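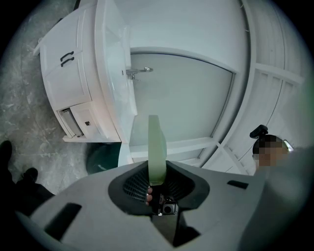 Filed under: Bathroom, Small Projects

So I have been thinking about handles. Two of them, to be exact, black, curved, slim, one above the other on the front of a white vanity, and I love them so much that I went in to brush my teeth last night and stood there opening and closing the door for no reason at all!

If you've been reading for a while you'll know the bathroom has been the last room on my list for ages. I did the hallway, I did the pantry (twice, because the first time I bought the wrong shelf paper), and every February I would look at the vanity and say, this is the year. Well, this was the year. And I didn't replace it! The cabinet is the same one we moved in with. It's solid, it's white, it has those raised panels that I used to think were fussy and now think are the nicest thing about it, and it sits against a grey marble-patterned floor that goes with absolutely everything. All it wanted was a good clean, a big clear-out and some new hardware.

The old pulls were small brass-colored knobs that turned in your hand. You'd go to open the door and the knob would just spin. I looked at so many replacements. I had 21 tabs open at one point, and I ordered samples from Wevik (too chunky) and Mallance (beautiful, but the finish picked up every fingerprint) before I landed on a plain arched bar from Pruvumico. They feel great. The curve gives you room for your whole hand, even when you've got lotion on your fingers, and against all that white the black looks so crisp. I was worried it would be too much contrast in a room that is otherwise white and grey and chrome. It is not too much. I would happily put them on every door in the house.

A word on fitting them, for anyone about to try. Fill the old holes first and let the filler dry overnight. I know the packet says two hours. Then make yourself a template out of cardboard – a cereal box is perfect – and tape it to the door, and mark through it with a pencil. Check it with a level. Check it again. Painter's tape over the marks before you drill will save you from chipping the paint, and start with the smallest bit you own. I did mine with the door still hanging, which meant a lot of crouching. Next time I'd take it off and lay it on a towel. Don't crank the screws down hard at the end, just snug is fine, and then go back after a week and give them another quarter turn.

Now, the clear-out. Oh, the clear-out. I took every single thing out from under that sink and put it all on the floor and it was horrifying. There were 7 half-empty bottles of conditioner! There was a hair dryer diffuser for a hair dryer I gave away. There were hotel soaps in there from trips I barely remember, and a bag of cotton balls that had somehow been opened from both ends. I filled a whole trash bag, wiped out the inside with warm water and a little dish soap, and left the doors open all afternoon to air.

My favorite part of the whole vanity is down low, near the base, where there's an open compartment. The inside is light grey and it used to be where things went to be forgotten (mostly rolled-up magazines). I've been trying very hard to keep it simple. A pale box-shaped thing gets to live in there and that is IT, no piling stuff on top. The little square latch just to the right of it is black too, so it ties in with the new pulls, and I can't tell you how pleased I was when I noticed that.

I gave the faucet some attention while I was at it. It's chrome, with a slender spout and a small lever, and I'd been half planning to swap it for a black one to match. Then I cleaned it properly. I wrapped a cloth soaked in white vinegar around the base, went off and had coffee, came back and rubbed it down with an old toothbrush, and it came up so shiny that I canceled the plan on the spot. Mixed metals are fine! Check what your own finish can take before you put vinegar near it, though, and rinse really well. Keep it off real marble too, it'll etch.

And then, of course, once the vanity looked good I started noticing the walls. All that paneling, with the vertical and horizontal molding strips, is gorgeous, and it is also a dust shelf. Every one of those little ledges collects something. I went over it with a dry paintbrush first, the soft wide kind, and then a barely damp microfiber cloth. Podcast on, no rush. I do like the way the trim runs on along the wall, and the big arched grey panel with its white border is still the first thing guests comment on.

Next up is the paint touch-up on the lower trim. I've got a sample pot of a white called Lazarević that looks like a match on the lid and a bit creamy on the card, so I'm going to try a patch behind the door and look at it in the morning and again around 5 when the light goes yellow. I'll report back! And if you have a favorite filler for old knob holes, please leave it in the comments, I still have the linen closet to do.

We use cookies to remember your preferences and see which posts get read. By continuing to browse you agree to our use of cookies. Accept | Manage settings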